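Open day at the Cludcombe automation lab
Thursday, August 18, 2022

The Cludcombe lab opens to visitors twice a year, and this time I got a place. The other one was in April and filled up before I saw the notice. We were 22 people in all, split into two groups. Mine started upstairs with the simulation team, which does its sorting work on screen before any of it goes near a real arm. The program they use is called Zeker. It runs the same job from several camera views, and the first one we were shown was from right above the gripper.

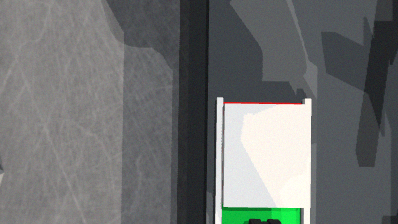 Tươi Đàm thought this view should have come last, once we knew what the task was, and asked how the program decides that a pick has failed. The guide said a run gets a fixed time limit, and anything not in its place by then is marked as a fail. There is no partial credit.

The task is plain sorting. Small colored parts have to be matched to a row of open bins, with one arm doing all the work. A full batch is 250 runs, and the team does four batches before changing any settings, so 1000 runs per version. We watched parts of a few runs on the wall monitor with the room lights down.
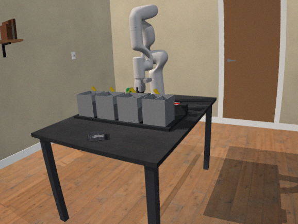
Simulation room, second half

After a short break the guide went over how the layouts change. The number of bins is a setting, and so is where the parts start out. The light and the shadows are part of the test too. Someone asked if they could just make it brighter, and the answer was that the factory floor won't be.

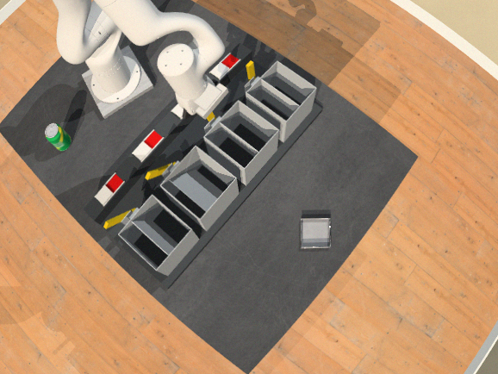 I work in packaging, so I was mainly interested in how loose parts are handled. Our line at Zistamine gets parts in any position, and a feeder straightens them out before anything picks them up. I asked if the arm could do without a feeder. The guide pointed to the yellow bars, one standing upright and others lying flat on the mat, and said the upright ones need a different approach angle. Almost 3 weeks went into that problem alone.

The last run we saw had four bins.

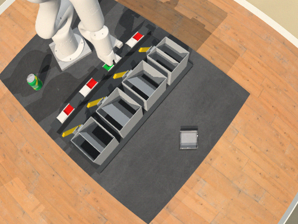 Zeker sorting run, four-bin layout.

Downstairs we had coffee and a talk by a man from Tô, the company that supplies the lab's grippers. It ran long and was mostly about maintenance contracts. The second group came in late, so we lost the time set aside for questions.

Parking is behind the building and free on open days. Sign up early if you want the morning group.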